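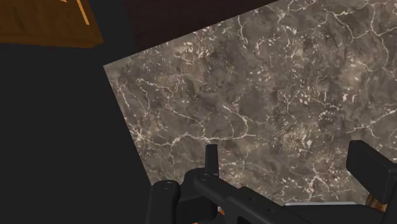 **Wollis Extension Audit 2.1** scans installed browser extensions and reports which of them can change the homepage, new tab page or default search provider. It runs on Windows 7 and later and reads profiles from Chrome, Firefox and Opera.

The scanner compares each extension's permissions with a local rule set of 68 checks. Rules are updated from the Sterbridge mirror and can also be loaded from a file on machines without a network connection.

## Specifications

- Installer size: 530 KB
- Memory: 2 GB minimum
- Report formats: plain text, CSV
- License: per machine, two profiles included
- Interface languages: English, Slovak

## Notes

Removal is manual by default. The `/clean` switch resets search settings but leaves bookmarks and saved passwords alone — close all browser windows before using it. Extensions forced by group policy are listed and cannot be removed from within the program.

Rule sets from version 1 do not load in 2.1. Export any custom exclusions before upgrading.

Distributed by Gajdoš Software, Karnport. Page revised February 2018.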